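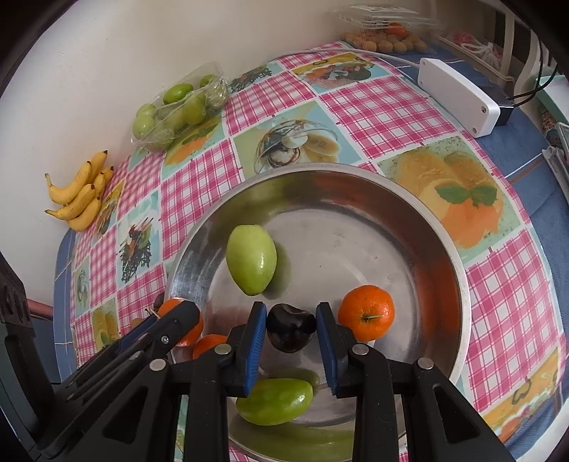 Search this site Enter keywords Go

Fruit Waste in the Wellbridge School Lunch Program
Final report, Food Systems Project
Hyun-seo Kong, Na-rae Byun and Yi-an Myung
Submitted 2025-12-19

1. Background

Students at Wellbridge have to take a piece of fruit or a serving of vegetables with every lunch. Many of them take the fruit and throw it out. Our group wanted to know how much whole fruit ends up in the trash, which kinds are wasted most, and whether a simple change in how it is served would make a difference.

We chose whole fruit over cooked vegetables for a practical reason. A plum or an apple is easy to recognize on a tray and easy to sort afterward. Cooked carrots mixed with gravy are not.

2. Method

We collected trays for 14 lunch periods. For the first seven, the kitchen served fruit the usual way, whole and in a bin at the end of the line, after the cashier. For the other seven, the fruit was moved to the start of the line, and apples and pears were cut into quarters. Plums were left whole in both halves because the kitchen staff said they brown too fast and make the cutting boards slippery.

Two of us stood by the tray return and one stood at the line. Fruit was sorted as uneaten, partly eaten or finished. A fruit with one bite out of it went in the partly eaten group. We argued over this on the first day, and Ms. Shin, our project adviser, told us to pick a rule and keep it.

We also handed out a short paper survey and got 127 back. Some were filled in as a joke and we left those out of the quotes, but we kept them in the total.

3. Results

Across all the lunch periods, students took 3,576 pieces of fruit. Of these, 1,368 came back uneaten. Cut pieces were put back together on paper, so four quarters were recorded as one apple.

Apples had the biggest drop in waste after the change. Pears improved a little. Plums got slightly worse, even though they were served whole the entire time. We think this is partly the fruit itself. The second delivery of plums was hard, and several students wrote "too sour" or "not ripe" on the survey. One wrote that the plums were fine if you left them in your locker until the next week.

The most common reason for not eating fruit was lack of time. The second was that whole apples are hard to eat with braces. We had not thought of that before the survey, and none of us has braces. Bruising came third – mostly a complaint about pears.

4. What the kitchen told us

We interviewed Da-eun Yook, the kitchen manager. She said cutting fruit added work during the busiest part of the morning, and that one person had to come off the sandwich station to do it. The kitchen has a hand-operated wedge slicer, but it only fits small apples. She would be willing to cut apples two days a week but not every day.

She also explained how fruit is ordered. The order goes in a week ahead, so if plums arrive hard, they get served hard. Storing them at room temperature for two days would help, but the dry storage room is full of canned goods and there is no safe place for open crates.

5. Problems with our study

We changed two things at once, the position of the fruit and the cutting, so we can't say which one mattered more. It would have been better to test them separately. We also missed part of one lunch period because of a fire drill, and the trays from that period were stacked before we got back. We used what we could sort.

Students knew we were watching. A few made a point of eating their fruit in front of us.

6. Recommendations

– Cut apples on two days each week and compare waste on the other days.
– Keep the fruit at the start of the line. This costs nothing.
– Clear one shelf in dry storage for ripening plums and pears.
– Put out a share table for uneaten whole fruit, if the district allows it.

Na-rae has asked the district office about the share table rules and is waiting for an answer. Our tally sheets and the blank survey are in the project binder in the science office, and next year's group is welcome to use them.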